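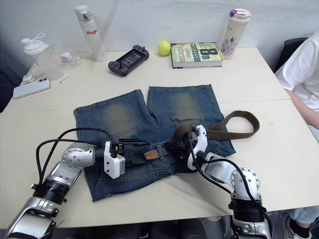 Section 7. Preparing Belted Garments for Folding and Storage

7.1 Purpose

This section applies to shorts, trousers and skirts received at a Lomeo garment care station with a belt in the loops. It covers the inspection, threading or removal of the belt, and preparation of the waistband. Folding is covered in Section 8.

7.2 Before You Begin

Keep the middle of the table clear. Chargers, cups and personal items must stay along the back edge. The work area must be dry.

7.3 Laying Out the Garment

1. Place the garment flat, with the waistband toward you and the legs pointing away.
2. Empty all pockets. Place the contents in a Punen tray and write the ticket number on the tray card.
3. Close the zipper and fasten the waist button.
4. Smooth each leg from the waistband to the hem. Do not pull on frayed hems or trim loose threads.

Note: Faded patches and whiskering on denim are normally part of the finish. Do not record them as stains.

7.4 Removing the Belt

1. Open the buckle and let the free end rest on the table.
2. Hold the waistband down with one hand beside the nearest loop.
3. Draw the belt out slowly with the other hand, one loop at a time. If it catches, stop and turn the belt flat before continuing.
4. Check the loops for torn stitching and record any damage on the intake form.

Caution: Do not pull a woven belt at an angle. The weave may stretch, and the loops may tear away from the waistband.

7.5 Threading the Belt

1. Confirm that the belt and the garment carry the same ticket number.
2. Starting at the front, pass the end through each loop in turn. Where a leather patch is sewn to the waistband, pass the belt beneath any loop next to it without bending the patch.
3. Leave the buckle open if the garment is to be stored. Fasten it only for same-day pickup.

7.6 Storing Belts Separately

Roll the belt loosely, beginning at the buckle end, and place it in a Hnatiuk pouch. Attach the pouch to the garment ticket. Do not store leather belts in sealed plastic.

Questions about this section should be directed to Keith Heywood, Garment Procedures.

Revised 20 September 2019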